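# Hallthorpe ignition switch recall widened to tilt-column cars

October 12, 2022

Owners of older Hallthorpe sedans with tilt steering columns are being asked to bring their cars in for a free inspection of the ignition lock cylinder and the switch behind it. The notice went out Wednesday morning and adds 445 cars in the Bustdale area to a service campaign that started in January with fixed-column models only.

The trouble is a worn lock cylinder that lets the key slide out while the engine is still running. On some cars the cylinder can also turn past the "off" position without locking the steering wheel. Hallthorpe says it knows of 15 cases on tilt-column cars. None of them led to a crash, according to the notice, though in two cases the driver could not restart the engine after stopping at a light.

Fixed-column cars were the first to be called in. The part is the same in both, but the work to get at it is different. On a tilt column, the lock housing sits behind the turn signal switch and the upper bearing, and the shop has to take the tilt spring out under tension before the housing will come off. Hallthorpe says it held back the second group until the repair instructions had been rewritten and tried out on customer cars.

**What the repair involves**

Dealers will first check the key and cylinder for wear. If the key can be pulled out in any position except "off," the cylinder will be replaced. If the switch at the lower end of the rod is also out of adjustment, that will be reset or replaced at the same visit.

Shops are told to disconnect the battery and wait 8 minutes before touching the column on cars with a driver's airbag. The steering wheel comes off next, then the lock plate, the turn signal switch and the cylinder itself. The new cylinder is coded to a new key, and each owner will get two. Old keys will still open the doors and trunk, so drivers will end up with a separate key for the ignition unless they pay to have the door locks matched.

That last point has already brought complaints. In the January campaign, several owners said they were not told about the second key until they picked up the car. The new notice puts it on the first page, in bold type, and lists a price of $375 for matching all the door locks and the trunk to the new ignition key. Owners who paid for that work earlier in the year will not get money back.

**Where to go**

Two shops in Bustdale are approved for the tilt-column work. The Hallthorpe dealership on the north side is taking bookings now. Tjoa Auto Electric, an independent shop that handled part of the January group, starts next week and will take cars by appointment only. Both expect to keep each car for most of a day. The dealership has loan cars, but not enough for every customer, and says people who need one should ask when they book.

Replacement cylinders are made by Sundus, which also supplied the original part. The new version has a harder set of tumblers and a longer locking tab. Sundus has shipped enough to cover the first month of repairs, and a second delivery is due before the first runs out. Dealers have been told not to use up old stock, even on cars outside the campaign.

Tjoa has also changed how it keeps small parts during column jobs. The tilt spring, bearing races and lock bolt screws now stay with the car's paperwork until the column is back together. The shop said two cars in January had to wait overnight for a missing screw that is no longer sold on its own – it comes only in a full column hardware kit.
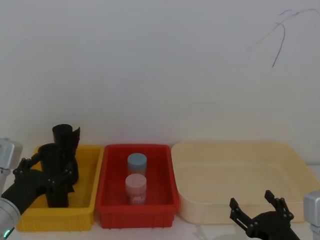

*Yellow, red and cream trays side by side on a white tabletop.*

**Until the car is fixed**

Drivers can keep using their cars while they wait. Hallthorpe recommends taking everything else off the key ring, including remote fobs and house keys. Extra weight pulls on the cylinder over bumps and makes a worn lock more likely to slip. Automatic cars should be put in "park" and manual cars left in gear with the parking brake on before the key is taken out.

Owners should not spray oil or grease into the lock. Oil can make a sticky key turn more easily for a few days, but it also collects dirt and can hide the wear the shop is looking for. A key that sticks, or an ignition that has to be jiggled to start the car, should be mentioned when booking. Those cars will be moved up the list.

Anyone who has already paid for a new ignition cylinder on a tilt-column car can apply for a refund with a dated receipt that shows the part number. Work done at home counts too, but only the cost of the part will be paid, and the shop will still want to look at the column. A few home repairs checked earlier in the year had the switch rod fitted in front of its guide, which let the engine crank with the car in gear.

Used cars are covered in the same way as cars still with their first owner. Letters are being sent to the addresses on state registration records, so people who bought a car recently may not get one. They can have the vehicle identification number checked at either shop, by phone or at the counter. The number is on a plate at the base of the windshield on the driver's side and on the sticker inside the door frame.

The campaign has no end date for the inspection. The refund offer closes at the end of January.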